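Close focus in compact cameras

Share 16 | Comments 2

Close focus is the ability of a camera lens to form a sharp image of a subject at short distance. In compact and miniature cameras it depends on the focal length of the lens, the size of the sensor, the travel of the focusing group and, in fixed-focus designs, the distance at which the lens was set during assembly. The term is often confused with macro photography, which in its strict sense refers to magnification and says nothing about distance.

Definition

The closest distance at which a lens can be focused is called the minimum focusing distance. By convention it is measured from the sensor plane to the subject. Some makers of compact cameras quote the distance from the front of the lens instead, usually described as the working distance. The two figures can differ by several centimeters, and published specifications do not always state which one has been used. Preben Hallgrímsson, in his handbook of small-format optics, recommends that reviewers measure both and print them side by side.

Magnification is the ratio between the size of the image on the sensor and the size of the real object. A camera with a small sensor can fill the picture with a small object at a low magnification, and for this reason compact models often appear to outperform larger cameras at close range.

Depth of field

Depth of field is the zone in front of and behind the point of focus that appears acceptably sharp. It shrinks as the subject comes nearer. At portrait distances a small-sensor camera may render almost everything sharp, while at a few centimeters the same camera can lose the far side of a coin. Closing the aperture extends the zone, although many miniature cameras have a fixed aperture and offer no such control.

Beyond a certain point, a smaller aperture softens the whole picture through diffraction. The effect appears sooner on sensors with very small pixels. Designers of compact lenses therefore tend to choose a moderately wide opening and accept a shallow zone of focus at the near end of the range.

Focusing systems

Fixed-focus lenses have no moving parts. They are normally set at the hyperfocal distance, so that subjects from a moderate distance to infinity are acceptably sharp. A fixed lens can also be set nearer, in which case the distant background is given up in exchange for detail close to the camera.

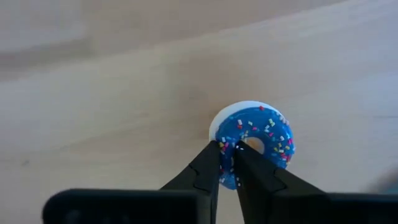 Autofocus lenses move one or more elements by means of a small motor. Contrast detection, the older method, shifts the lens back and forth until fine detail is strongest. It is accurate but slow at close range, where the lens has farther to travel, and it may fail on plain surfaces with little texture. Phase detection estimates the direction and amount of movement needed in a single reading - an advantage when the subject or the camera is in motion.

The Holik mount, used in a small family of interchangeable compact lenses, added a manual limiter that kept the focusing group within the near part of its range. Celina Kurek described the limiter as the most useful control on the system, and similar switches were later fitted to two Jiltance models.

Lighting

At short distances the camera often blocks the light falling on the subject. Built-in flash is of limited use, as the beam may pass over the subject or be partly shaded by the lens barrel. Ring lights and small side-mounted lamps give more even results. Bright light from a window or ceiling fixture can leave pale surfaces without detail, and a small reduction in exposure is commonly advised.

Testing

Laboratory tests of close focus use a flat printed chart placed parallel to the sensor. The Tamošiūnaitė chart carries 309 line groups and is read at the center and in the corners. Results from the corners are usually weaker, partly because many lenses show field curvature at their nearest setting - the surface of best focus is bowed, while the chart is flat.

The Hurker method replaces the chart with a stepped block of 16 levels. A single exposure shows both the point of best focus and the extent of the sharp zone. Seven exposures are made, with the camera refocused each time, and the spread between them is reported as focusing consistency. Critics of the method note that it favors cameras with small apertures and that the block must be lit with great care.

See also

Depth of field
Diffraction
Field curvature
Hyperfocal distance

Page last revised October 20, 2019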